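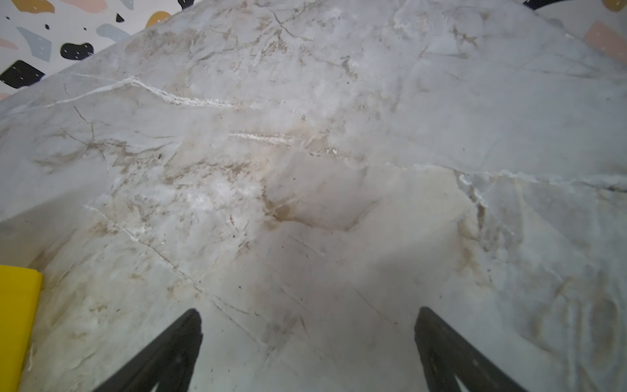

Gisavholm Live Event Listings

Version 4, released 07/10/2021

Summary

Gisavholm is a table of electronic music events: club nights, warehouse shows, one-day festivals and holiday specials. Each row is one announced event at one venue. The table holds 2,692 events at 936 venues. Text fields are in English or were written in English by the promoter.

Files

events.csv – one row per event
venues.csv – one row per venue, joined on venue_id
lineup.csv – one row per act per event, joined on event_id
changes.csv – postponements, venue moves and cancellations

All files are UTF-8, comma separated, with a header row. Fields that contain commas are quoted. Empty means unknown. Zero means zero.

Fields in events.csv

event_id: integer, stable across versions
title: as printed by the promoter, case kept
venue_id: integer, empty if the venue was never announced
date_start: local date at the venue
doors: local time, 24-hour clock
status: one of rumored, confirmed, moved, canceled
age_limit: integer or empty
promoter: short name, see the note on Joser below
source: listing feed or manual

A show that runs past midnight is dated by its doors time. A two-night run is two rows with the same title and a shared run_id. Multi-stage festivals are a single row, and the stage goes in lineup.csv.

Sources

Most rows come from the Jimoment listing feed, pulled once a day. The rest were typed in from promoter newsletters and venue calendars. Where the two disagree on doors time, the venue calendar wins. Where they disagree on lineup, both acts are kept and the conflict column is set to 1.

Joser changed its feed name twice while we were collecting. All three spellings have been folded into "Joser" in the promoter field. The original string is in promoter_raw. 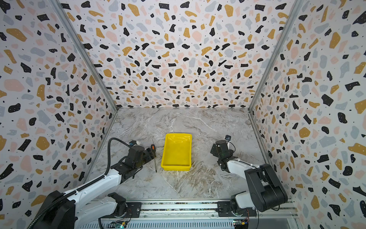 Status is taken from the last pull before the event date. An event that was announced as a rumor and never confirmed stays in the table as rumored, with venue_id empty if no venue was named. Do not treat these rows as shows that took place.

Cleaning

Duplicates were matched on venue, date and first-billed act. Roughly 30 pairs could not be settled and were left in, flagged dup_check. Act names were run through the Salgado name matcher with default settings. It handles "b2b" and "presents" correctly but splits some duo names at the ampersand, so check lineup.csv before counting acts.

Known problems

Ticket prices are missing for all free-with-RSVP shows and for most sold-out ones.
November rows have no doors time if they came from the feed. The field was dropped upstream and we did not backfill it.
Secret guests are listed as "TBA" even when the name was later announced.
Venue capacity is the promoter's figure – it has not been checked against permits.

Changes since version 3

Added run_id and promoter_raw.
Removed the genre column. The tags were too uneven to use.
Fixed time zones for venues near a state line.

License

Free for research and personal use with credit. Event titles remain the property of their promoters.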